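Zwischenbericht Gemeinschaftsküche Flalden
Oktober — Bericht: Benedetta Vitale

Für den laufenden Förderabschnitt waren der Küche im Haus Flalden 1400 Euro für Geschirr, Ordnungsmittel und kleinere Anschaffungen bewilligt. Bis zum Ende des Berichtszeitraums wurden 1247 Euro abgerufen. Die Belege liegen der Projektleitung Tallarent vollständig vor.

Die Küche ist seit dem Frühjahr in Betrieb. Der Schwerpunkt lag zuletzt auf dem Abräumen und Einräumen nach den gemeinsamen Mahlzeiten: Benutztes Geschirr wird zuerst an der Spüle gesammelt und von dort in die Spülmaschine gegeben. Gläser und Flaschen verbleiben bis zum Schluss auf der Arbeitsplatte.
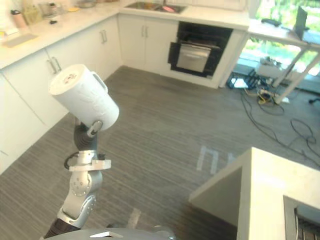 Weiße Unterschränke, im Hintergrund der Tisch am Fenster 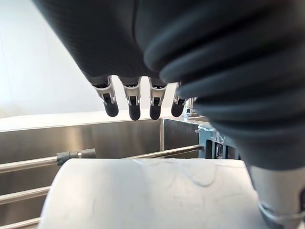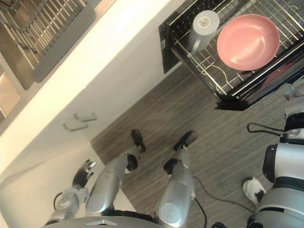
Rosa Teller und weißer Becher im ausgezogenen Korb
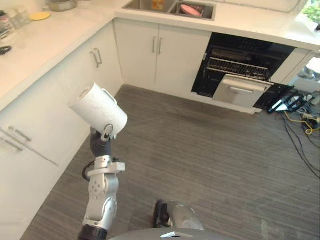

Stand der Seite: Oktober, zuletzt geändert um 16:40 Uhr

Der Ablauf hat sich bewährt. Die Spülmaschine läuft nun in der Regel einmal am Abend, vorher häufig zweimal und halb gefüllt. Offen ist weiterhin die Beschriftung der Schränke. Gianni Martinelli hat einen Entwurf vorgelegt, der getrennte Fächer für Teller, Becher und Vorräte vorsieht — die Abstimmung mit den Nutzergruppen steht noch aus.

Bei der Bestandsaufnahme wurden 144 Geschirrteile erfasst. Vier beschädigte Schalen wurden ausgesondert und werden aus den verbliebenen Mitteln ersetzt. Ein Angebot der Firma Parisi liegt vor, ein Vergleichsangebot von Hendo ist angefordert.

Im nächsten Abschnitt sind die Beschriftung, die Nachbestellung und eine kurze schriftliche Küchenordnung vorgesehen. Eine Umschichtung zwischen den Haushaltstiteln wird derzeit nicht beantragt.

Kontakt: Projektbüro Tallarent, Flalden | © Tallarent | Nach oben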